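Wanted: people to drive our simulated kitchen arm (Wavthorpe, paid by the session)

Hello! I'm Rekha Ahuja and I run the gripper comparison at Brundero, and I need people who've never steered a robot in their lives.

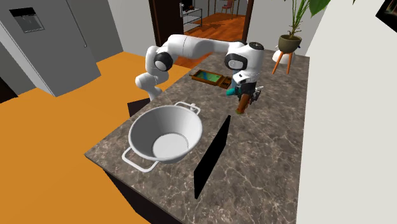
We've got two controllers to choose between, and I'm fed up with the only opinions coming from the five of us who built the thing. One is Horrocks, a handheld stick with a trigger for the fingers. The other is Grimen, which follows your hand about (lovely when you get the hang of it, a bit maddening before that). You'll try both, with two different grippers, and the jobs are all ordinary kitchen ones: pick something up off the worktop, move it, put it down without knocking the pot.

It's all on a screen, so you can't break anything, and please do be clumsy! We had 76 people through in August and the ones who swore at it gave us the best notes. I'd like another 168 before we pick a controller.

You need to be 18 or over and able to sit at a desk for a couple of hours with breaks. Glasses are fine, left-handers are very welcome (we're badly short of you), and gamers can come too, just tell us when you sign up so Trevor Whiteley can sort the groups. If you took part in August, sorry, we can't have you back for this one.

You'd get £38.30 a session, plus bus fare and as much tea as you like. Daytimes and a few evenings, upstairs at our Wavthorpe office. There is a lift.

To put your name down, ring the front desk and ask for Pauline Sugden, or drop in and fill out the form. Sign-up closes on 29 Oct 2026. Pauline will ring you back with a slot, and if you can't make it after all, do let her know so she can offer it to somebody else.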